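Erkitz House
Wendness Supported Lodgings Trust

Call for host households: Supported Lodgings Scheme

Closing date for expressions of interest: Friday, February 15, 2019

The Wendness Supported Lodgings Trust invites applications from households in Wendness and Cidbridge who are able to offer a room and a measure of day-to-day support to a young person aged 16 to 21 who is leaving care or cannot live with their family. Hosts may be single people, couples or families, and may own or rent their home. Tenants will need written permission from their landlord before approval.

Placements last from a few weeks to two years. Most young people on the scheme are in college, in training or looking for work, and hosts are asked to help them learn to manage money, cook, keep appointments and get on with others in a shared home. Hosts do not act as foster carers and do not hold parental responsibility.

The room

Each young person must have a bedroom of their own, with a door that closes, a window that opens and a full-size single bed or larger. Sofa beds and rooms used by other members of the household during the day cannot be accepted. The room may be modest. Bedding should be clean and in good repair, and there should be somewhere to keep clothes and papers. A start-up grant of £400 is available to approved hosts towards furniture, bedding and minor repairs, and is paid on receipt of invoices.
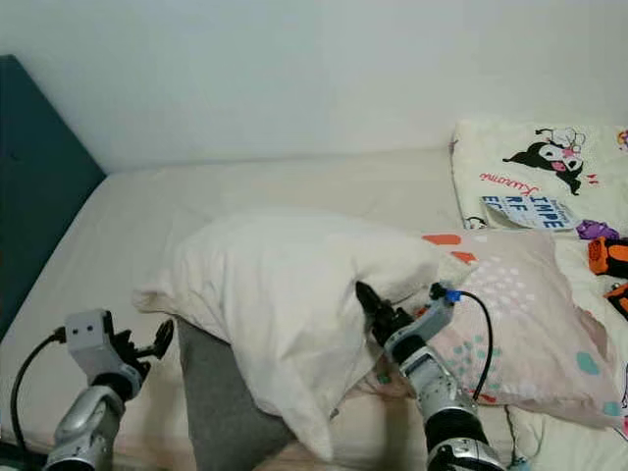 What hosts receive

Hosts are paid £800 for each four-week period in which a young person is in placement. A retainer at half this rate is paid for up to two weeks between placements, at the discretion of the Placements Manager. Payments may affect some benefits, and applicants who receive Housing Benefit or Universal Credit are advised to seek advice before applying.

Each household is assigned a named support worker, who visits every fortnight for the first 12 weeks and monthly after that. An on-call telephone line is staffed overnight and at weekends.

What we ask of hosts

Applicants must be aged 25 or over and have lived at their present address for at least one year. Every adult in the household will be asked to complete an enhanced Disclosure and Barring Service check and to meet the assessor in person. Two references are required, one of which must be from someone outside the family.

Experience of working with young people is welcome but is not a condition. The Trust is particularly keen to hear from Spanish-speaking households, and from households within walking distance of the Venkataraman Centre, where evening classes are held.

Assessment and training

Assessment normally takes three to four months. It begins with an informal home visit, at which the assessor will see the proposed bedroom and the shared parts of the home and will answer any questions the household may have. A written report is then prepared, and applicants are given a copy to comment on before it goes to the approval panel.

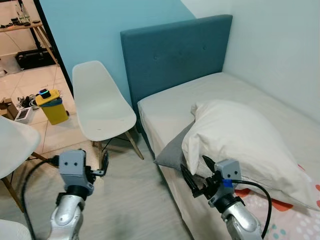 The panel is chaired by Rūta Lepik and meets every second month. Applicants are invited to attend for the part of the meeting that concerns them, and will be told the decision in writing within ten working days. A household that is not approved may ask for the decision to be reviewed.

Preparation training is held over two Saturdays at Erkitz House and covers safeguarding, boundaries, record keeping and fire safety. Lunch is provided, and childcare costs can be refunded by prior agreement. The first placements from this intake are expected in May.

How to apply

Expression of interest forms may be collected from reception at Erkitz House or requested by post. Completed forms should be marked for the attention of Yaneth Huaranga, Placements Manager. Enquiries in Spanish may be directed to Yeison Chávez. Forms received after the closing date will be held over to the next intake.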